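March, past ten at night

I meant to go to bed an hour ago, but my head is full of mugs, so I may as well write it down and sleep properly afterward.

The kitchen cupboard over the kettle has been bothering me all winter. Everything in there had been stacked two and three high, and every morning I was lifting a whole tower with one hand to get at the one mug I wanted. So after supper I made up my mind to sort out which ones stay on the shelf, which go up to the studio with me, and which go in the box for the sale at the Butkienė bakery – they put out a long table every spring and anything with a handle sells in the first hour. 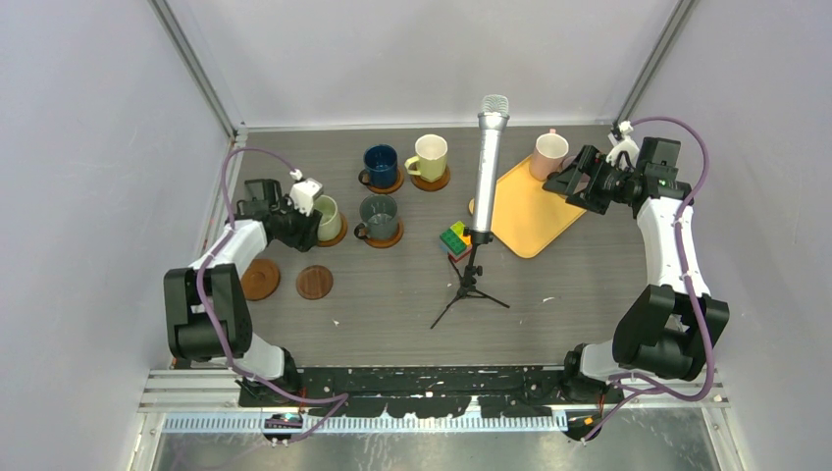 Mugs are a harder thing to part with than books, I find. A book I can give away knowing I could get it again, but a mug has been in my hand half asleep for years on end and I know the weight of it. I've been going back and forth over two of them in particular, the pale green and the pink, with the yellow-orange tray sitting there under the pink one looking so cheerful. I've always liked those two colors near each other (sugared almonds, every time I see them). The green is the one I take when I have a cold. The pink is for afternoons, and I couldn't say how that started, only that coffee in it before lunch feels like wearing slippers to the post office.

I did try to be strict. I got out the back of an envelope and wrote "stay" and "go" at the top of two columns, and then I made tea and wrote "maybe," and of course the maybes filled up first. There was the tall one from the Clokberg trip with the chip near the base, and the speckled one that came free with something from Wedix and has outlasted the thing it came with by a good ten years. I put the Clokberg one under "go" and crossed it out before the tea was cool enough to drink. It rained the whole of that trip and I was as happy as I have ever been, and I suppose the mug is what I have to show for it.

Then I got distracted by coasters, which I hadn't planned on at all. The old cork ones had gone crumbly and left bits on everything, and I've felt so much better about the table with plain round brown ones. They don't ask for any attention. My grandmother had crocheted ones that stuck to the bottom of the cup and came up with it, and then dropped off into your lap at the worst moment, generally in company. I loved her dearly and I don't miss those coasters one bit!

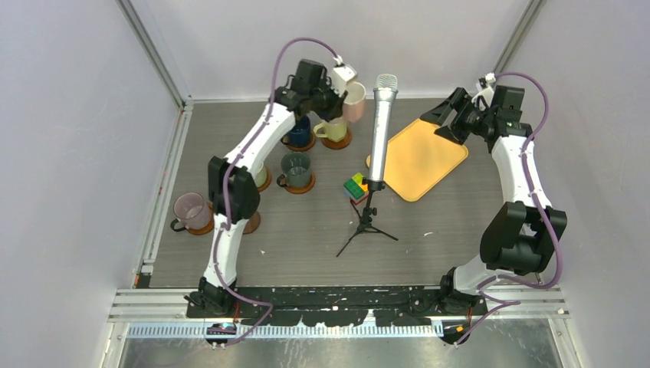

Anyway, I looked up wall racks on the Curkeneo site while the second pot brewed, thinking hooks might spare me the towers. There is a handsome one, 78 centimeters long, and I went as far as holding the tape measure up beside the window before I remembered how the blind comes down on that side. It would catch on every handle. I may go for a second shelf inside the cupboard, a low one, and see if I can live with that until summer.

So the envelope stands at four to go, and I've wrapped those in newspaper and put them in the hall before I can change my mind. The maybes are back in the cupboard, one layer only, and the door closes without a push. I must ask at the bakery what day they want the boxes, and buy more newspaper, or at least stop using it all for the stove. The rain has started up again. I'll have the green one in the morning, cold or no cold.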